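11/7/23
Senbridge, back bench

Squeeze bottle again. Kadri's notes from last time say the nozzle bottle is fine for the dressing station but she never wrote down which tip, so starting over. White table wiped down, cloth rehung behind it (still creased, the iron is at Prilau with everything else).

Out today: frosted bottle w/ the cone nozzle, white tray, steel cup. Left the rest in the crate.

Plan
- short squeeze onto tray, let go, look for drip
- same into the cup
- upside down over the cup, no squeeze, wait
- lid off, check collar threads, lid back on

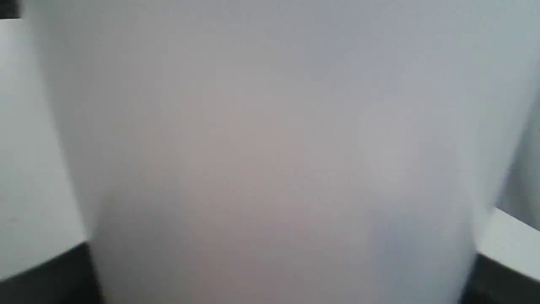

Close in, pale gray and soft, off-white down the left side.

Notes on the bottle before I forget. Frosted plastic is good for seeing the level from across the bench, bad for seeing if the inside of the neck is clean. Leidy wants clear ones. Clear ones scratch, we had this argument over the Taipe order and I still have the scratched ones in the drawer. Sticking w/ frosted unless Fraser finds something.

Collar on the cap: ridges are nice, can grip it with oily hands. Overtightened it once and had to use the rubber cloth. Write HAND TIGHT on the shelf label.

Nozzle. Cut at 2 mm gives a thin line, ok for oil. For anything with pulp in it it will clog, Yaowalak says 6 and I think she's right but thats basically a hole. Try it on a spare cap, not this one. Do NOT cut this one.

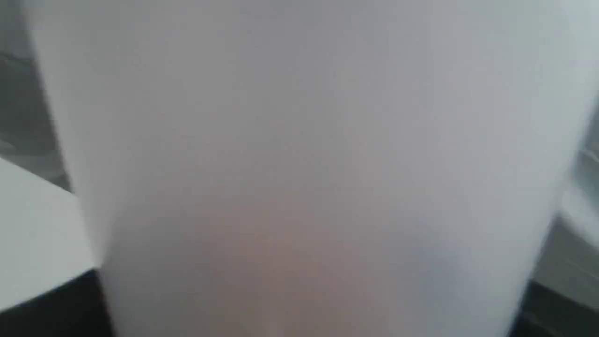

Low fill is the problem case. With plenty in there it squeezes evenly, but down near the bottom you get air first, then a spit, then the line. On the tray that's a spatter and on the plate it would be the same. Tapping it nozzle-down before squeezing helps. Storing nozzle-down would help more, needs a rack with holes. Ask Socorro if the Clitura rack can be drilled or if it's too thin.

Cup: brushed steel, heavier than the plastic ones so it stays put when you bump it. Can't see the level in it at all from the side. Fine as a catch cup, wrong for measuring. Dont use it for measuring.

Tray: flat, rounded corners, wipes clean fast. White is good for spotting drips, orange shows right up. Put it long side front to back, otherwise my elbow gets the bottle.
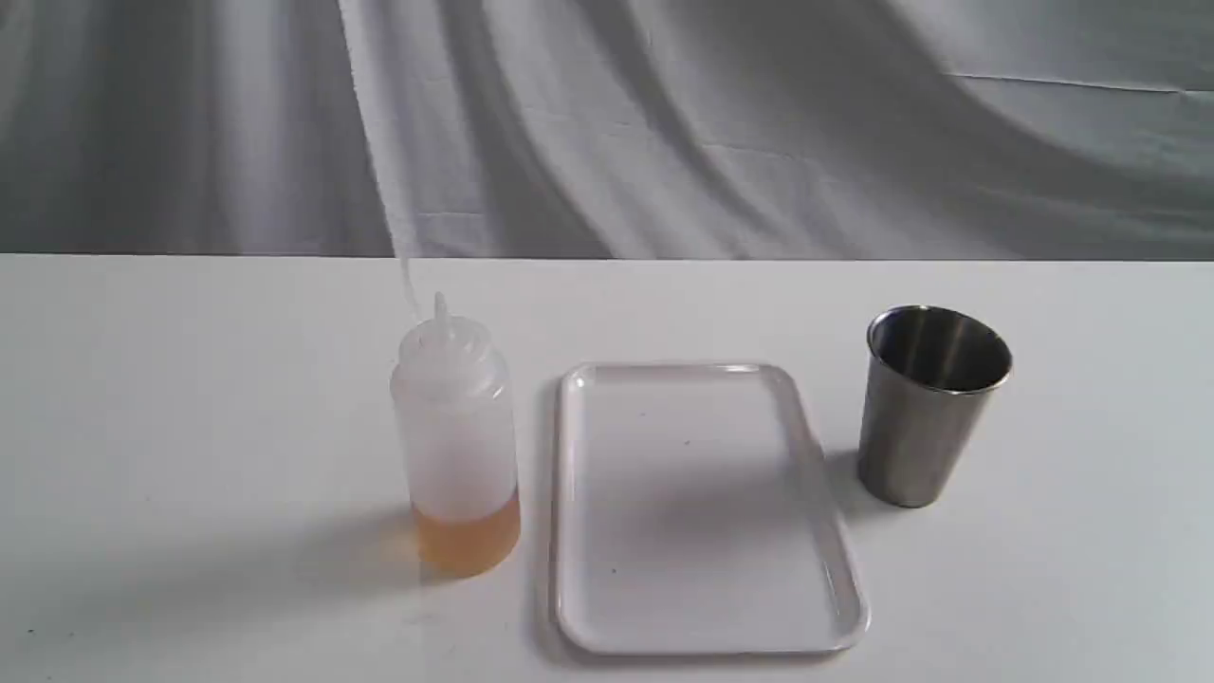

Bottle left, tray middle, steel cup right. Orange is low, bottom quarter or so.

To do
- spare caps, order 12
- top the bottle up and redo the tray squeezes at full
- Fraser: is the 2,000 minimum on the frosted bottles real or can they split a case
- leave a bottle standing overnight on paper towel, look for a ring
- find out who has the good funnel
- Kadri to write down the tip size this time!!

Bench left set up as is, please don't move the tray. Cup can go to the sink if somebody needs it.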